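Service Robots in the Home - Handout 4
Guðlaug Steinarsdóttir
January 2025

Product under review: Endow, a simulation package from Pulum

Endow is sold as a subscription. You get a set of furnished rooms, a mobile robot with an arm, and a task editor. Our lab license covers 10 seats, so work in pairs and log out when you finish. The task this week is "find and fetch": the robot searches a living room for a small flat item and reports where it is.
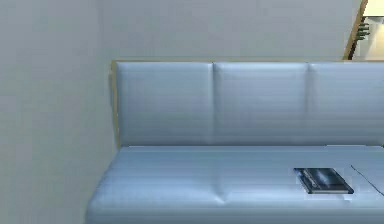 A search task has two parts, coverage and recognition. Coverage is how much of the room the robot has looked at. Recognition is whether it can tell the item from what it rests on. Endow scores them separately, and your report should too. Each run stops at 4000 steps, found or not.
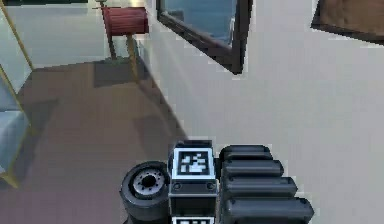
Camera placement is a setting you choose before the run, and it can't be changed later. A high camera sees over furniture but gives up part of its view to the robot's own body. With the view tipped steeply down, the wheel and the square black-and-white marker on the module take up the lower center, and that area tells you nothing about the floor under it. Mask it out before you work out coverage. Dalsgaard, the other package we tried, does the masking for you - Endow does not.

Seats need care as well. A search that checks only tables and floors will miss anything left on a chair. Add seat surfaces to the search list by hand, under Regions. Large plain walls are a separate problem, as they give the robot few features to fix its position by.

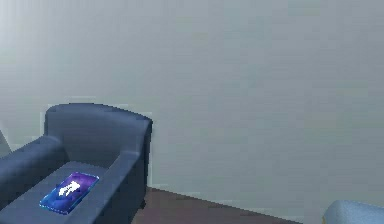 Estetti disagreed with the last point when we went over the draft, saying that the floor line is enough to hold position in most rooms and that the bigger fault is the slow reset between runs. Try both views against your own logs.

For the report: one room, two camera heights, coverage and recognition for each. State whether you would renew the license in April.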